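3.2 Estados intermédios do tecido durante a dobra

Na secção anterior foram apresentadas as categorias finais (dobrado, pendurado, amontoado). Estas categorias são suficientes para descrever o resultado de uma arrumação, mas dizem pouco sobre o que se passa entre o início e o fim da tarefa. Por este motivo, introduzimos uma quarta categoria, que chamamos de estado intermédio, e que reúne as peças nas quais convivem uma zona lisa e uma zona recolhida.

O material foi organizado segundo a grelha Vilten, adaptada por nós para têxteis domésticos de pequena dimensão. O corpus Sukcombe contém 36 peças, das quais 15 são de cor uniforme. Cada peça foi colocada sobre uma superfície coberta com tecido e observada durante 30 segundos, sem contar o tempo de preparação. Os registos foram feitos em junho, sempre de manhã, para manter condições de luz semelhantes.

Para a anotação foram considerados três tipos de elementos. O painel é a parte maior e mais lisa da peça. A faixa é uma porção estreita e comprida, formada por uma dobra, que acompanha um lado do painel. O volume é a parte recolhida, onde o tecido se levanta e as pregas deixam de ter uma direção única. A distinção entre faixa e volume foi a que causou mais desacordo entre os anotadores, sobretudo nas peças escuras, em que a sombra da dobra se confunde com a cor do próprio pano.

A escolha do fundo merece também uma observação. Um fundo branco sem desenho facilita a leitura do contorno, mas é pouco frequente nas casas, onde a roupa é dobrada em cima de colchas, toalhas de mesa ou lençóis estampados. Preferimos, portanto, manter fundos com motivo. Na Figura 4, o pano azul-escuro distingue-se bem do tecido branco com plantas, e a linha fina de sombra entre o painel e a faixa permite separar os dois elementos.

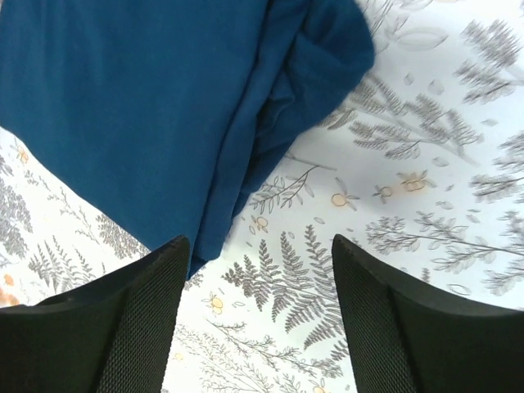 Figura 4. Peça azul em estado intermédio sobre tecido branco com estampado botânico: painel liso, faixa dobrada e, à direita desta, volume recolhido.

Nos casos deste tipo, a anotação começa pelo painel e segue a sua margem até à ponta. O volume é delimitado somente pelo contorno exterior, e as pregas pequenas no seu interior não recebem etiqueta própria. Esta regra difere da proposta no protocolo Prothero, que exige uma etiqueta para cada prega visível. As consequências desta diferença para o acordo entre anotadores são discutidas na secção 4.1.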